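Workshop news: the two-arm build at Studimcombe
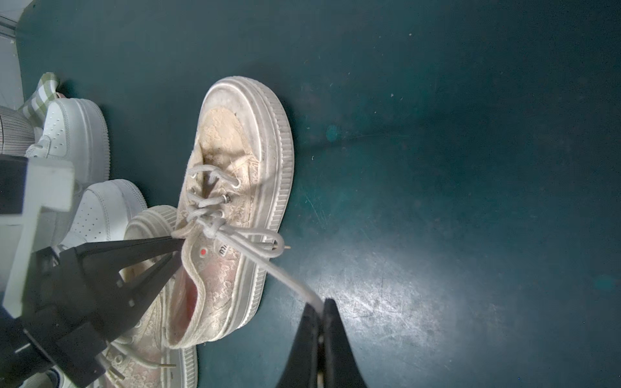 Members of the Studimcombe shared workshop will be aware that the bench at the far end has been given over since the spring to the construction of a two-arm robot for household tasks. The project was approved for a period of 63 weeks and is now almost halfway through. The following report is provided for the benefit of all members, including those who do not take part in the build.

Both arms are assembled and can be driven together from a single controller. The frames were cut in the workshop from plans adapted by the group, and the motors were supplied by Rawat at a reduced price. A fault in the left shoulder joint, which caused the arm to sag when held at full stretch, was traced to a worn coupling. The part was replaced in August and the fault has not returned.

Work has now moved on to the handling of soft and awkward items. Shoes were chosen as the first subject, as laces call for both grippers to be used at the same time. One finger must steady the shoe near the collar while the other takes hold of the tip of the lace and draws it out. The trials are carried out on the teal floor, with pairs of different styles set down together, so that the control program does not come to rely on one shape of shoe.

Early runs showed that the fingers closed too firmly and that the lace slipped out sideways. The closing force has been lowered and the approach angle changed. Members of the group consider the results encouraging, although tying a bow remains well beyond the present stage of the work. Pulling one open is the task in hand.

Two matters require the attention of members. The 3D printer will be reserved for the project on two evenings each week while replacement finger mounts are made. Members with urgent jobs should enter them in the booking sheet kept beside the Mumell cabinet. In addition, the arms must not be switched on unless a trained member is present, and the area within reach of them should be kept clear at all times.

The group would welcome the loan of further footwear with laces, in any size and in any condition. Items may be left on the shelf marked Fokance and should be labelled with the lender's membership number. A demonstration will be held at the next open evening, limited to five visitors at a time.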